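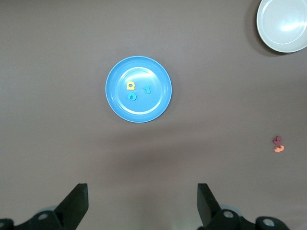
Kitchen table spelling

2021-04-16

So I've been playing word games again, and I blame my aunt. Yaa Dankwa (she married into the family, but she outranks all of us) called me in August and asked if I still remembered how to play Rullunik. I said sure, of course. I did not. I hadn't touched it since I was a kid, and back then I mostly lost and then went to sulk under the table.

If you didn't grow up with it, Rullunik is the game my family plays instead of the ones everybody else plays. You draw letters, you make a word, and the next person has to make a word that starts with whatever yours ended with. Simple enough! Except there are house rules, and every branch of the family has its own, and they will fight you over them. The Clundine cousins allow place names. We don't. The Prekdale side lets you swap a letter once per round if you say sorry first, which I think is adorable and also cheating.

Anyway, Yaa and I started playing over the phone, each with our own set of letters, on the honor system. She plays fast. I'll still be pushing a Q from one side to the other and she's already humming at me. The humming is part of her strategy, I'm sure of it.

We keep a running score in a notebook, and as of last night she's at 3,441 and I just crawled past 3,000. I was so proud of that. She said "oh, good for you" in the voice she uses for toddlers and then put down a word worth 18 points. QUOIN. I had to look it up. It's a corner of a building, in case you also went to the kind of school that skipped quoins.

What I didn't expect is how much it's changed the way I read. I'll be halfway down a cereal box and my brain goes, ooh, ends in an X. I've started a list of short words with awkward letters (13 so far, and I've managed to use exactly two of them). I catch myself rearranging street signs at red lights. My husband says I've gotten worse to ride with, and he has a point.

It's also just nice to have a reason to call. We never were phone people, Yaa and me. We'd do birthdays and the big holidays and that was it. Now we talk most evenings, and maybe a third of it is the game. The rest is her knees, my tomatoes, whether the bakery on Yuan Street is ever going to bring back the cheese rolls -- she says no, I'm still hoping.

I do want to settle the question of plurals before she gets here next month, though. She says adding an S to somebody's word is lazy and shouldn't score. I say a point is a point. If your family has a rule about it, leave me a comment, and if it agrees with me I'm reading it to her out loud.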